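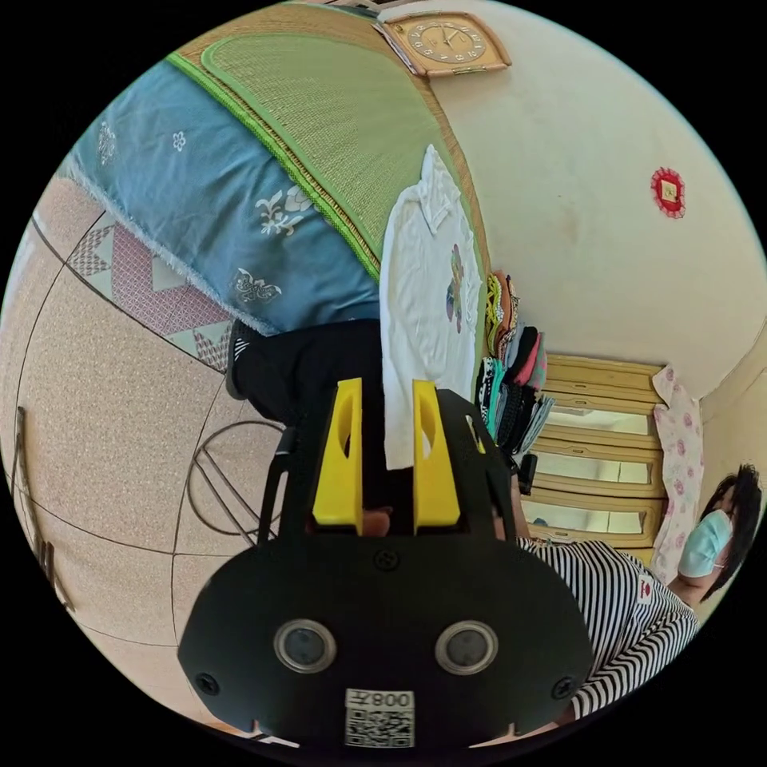 Módulo de Gestión del Alojamiento y Servicios de Pisos
Unidad 4. La cama vestida: colchas, cubiertas y esteras de fibra vegetal
Apuntes para el alumnado

Docente responsable: Nele Vanhove
Prácticas en el aula-dormitorio: Rianne Martens

4.1. Objeto de la unidad

La presente unidad estudia las piezas que se colocan sobre la cama una vez terminada la ropa interior de la misma (sábana bajera, encimera y, en su caso, manta). Se presta atención especial a las camas en las que conviven una colcha textil y una estera de dormir, combinación frecuente en climas cálidos y cada vez más presente en alojamientos familiares y casas de huéspedes.

Se da por conocido el contenido de la unidad 3, relativo a sábanas y fundas. Quien no haya entregado la ficha correspondiente deberá hacerlo antes de la primera sesión práctica.

4.2. Terminología

Colcha. Pieza exterior de la cama, de función decorativa y de abrigo ligero. Puede ser lisa, estampada o labrada.

Edredón. Pieza con relleno. No debe confundirse con la colcha acolchada, cuyo relleno es mínimo y va sujeto mediante pespuntes.

Caída. Parte de la colcha que cuelga por los laterales y los pies. Se mide desde el canto superior del colchón.

Fleco. Remate de hilos sueltos o anudados en el borde de la pieza. Es la zona que antes se deteriora con el lavado.

Estera o esterilla de dormir. Superficie tejida con paja, junco, caña u otra fibra vegetal, que se extiende sobre el colchón o sobre la colcha. Facilita la ventilación del cuerpo durante el descanso.

Ribete. Banda de tela cosida al contorno de la estera. Protege los extremos de la fibra y evita enganches con la ropa de cama. Cuando es de color vivo cumple además una función visual, al delimitar la pieza con claridad sobre un fondo estampado.

4.3. Orden de colocación

El orden habitual de trabajo es el siguiente:

1. Comprobar que el colchón está seco y centrado.
2. Tender la bajera y fijar las esquinas.
3. Colocar la colcha desde la cabecera hacia los pies, igualando las caídas laterales.
4. Peinar el fleco con la mano abierta, de arriba abajo.
5. Extender la estera con el derecho del tejido hacia arriba.
6. Revisar el conjunto desde los pies de la cama y desde la puerta.

La estera se desenrolla, nunca se arrastra. Al arrastrarla sobre una colcha se forman pliegues que obligan a rehacer el paso 3, y las fibras partidas pueden tirar de los hilos del tejido inferior.

En cuanto a la caída, el criterio del centro es que el fleco quede a un mínimo de 2 cm del suelo. Una colcha que lo roza recoge polvo y se ensucia en el propio barrido de la habitación. Si la pieza es demasiado larga para la cama disponible, se remeterá a los pies y se dejará constancia en la hoja de habitación.

4.4. Combinación de colores y dibujos

Una colcha estampada admite bien una estera de color uniforme. Los dibujos florales blancos sobre fondo azul, por ejemplo, toleran los verdes y los tonos tostados propios de la fibra vegetal. Resulta más difícil combinar dos piezas con dibujo, salvo que uno de ellos sea de escala muy pequeña.

Floor Mulder, en el cuaderno de trabajo que se entregó en octubre, propone considerar el ribete como una línea de dibujo más dentro de la habitación. Si el ribete queda torcido respecto al borde del colchón, la cama parece mal hecha aunque todo lo demás esté correcto. Se recomienda, por tanto, alinear primero el ribete del lado visible desde la entrada y después ajustar el opuesto.

Los elementos de pared próximos a la cama (relojes, láminas, apliques) forman parte de la composición y deben tenerse en cuenta en la revisión final. Un reloj de pared se comprobará en dos aspectos: que esté en hora y que esté nivelado. La limpieza de su marco se hace en seco, con paño de microfibra, antes de vestir la cama y no después, de modo que el polvo no caiga sobre la ropa limpia.

4.5. Limpieza y conservación

Colchas. Se lavarán según etiqueta. En ausencia de etiqueta, el centro aplica un programa suave a 25 °C con centrifugado reducido. Las colchas con fleco se introducen en bolsa de malla. El secado se hará a la sombra, con el peso repartido entre dos cuerdas.

Esteras. No se sumergen. La limpieza ordinaria consiste en:

— aspirado con cepillo blando, siguiendo el sentido del trenzado;
— paso de paño húmedo bien escurrido;
— secado en vertical, con corriente de aire, durante al menos 2 horas.

La exposición prolongada al sol reseca la fibra y altera el color, sobre todo en las esteras teñidas. Las diferencias de tono entre una banda y otra de la misma pieza pueden ser propias del tejido original o deberse al uso; antes de anotar una decoloración como defecto conviene consultar la ficha de compra.

Almacenaje. Enrolladas, con el ribete hacia fuera, y atadas con cinta de algodón. No se doblan en ningún caso. En el almacén del aula se guardan en la estantería Skevska, separadas de las mantas.

4.6. Incidencias frecuentes

Fibra levantada. Se recorta a ras con tijera de punta roma. No se arranca.

Ribete descosido. Hasta una longitud de 25 cm se repara en el aula con puntada escondida. A partir de esa medida se remite al taller Smits con el parte de salida firmado.

Manchas de moho. La pieza se retira del servicio y se comunica a Nele Baert, encargada de lencería. No se intentará blanquear.

Olor a humedad. Suele indicar un secado incompleto. Se repite el secado en vertical y se vuelve a valorar al día siguiente.

4.7. Actividad práctica

La práctica se realizará por parejas en el aula-dormitorio, el jueves, en el horario habitual del grupo. Cada pareja vestirá una cama completa con colcha y estera y redactará una hoja de habitación en la que consten el estado de las piezas, la medida de las caídas y las incidencias observadas.

Se valorarán la alineación del ribete, la igualdad de las caídas, el estado del fleco y la redacción de la hoja. El tiempo de ejecución se anotará, pero no computa en esta unidad.

El modelo de hoja puede recogerse en la secretaría del edificio Treltadmont. No se admitirán hojas escritas a lápiz.

4.8. Lecturas

Giang Đinh, «Esteras de dormir: tejido, uso doméstico y mantenimiento», dosier interno del módulo.
Floor Mulder, «Cuaderno de trabajo de lencería», apartados sobre color y remates.
Catálogo de textiles de cama Cuditz, disponible para consulta en sala.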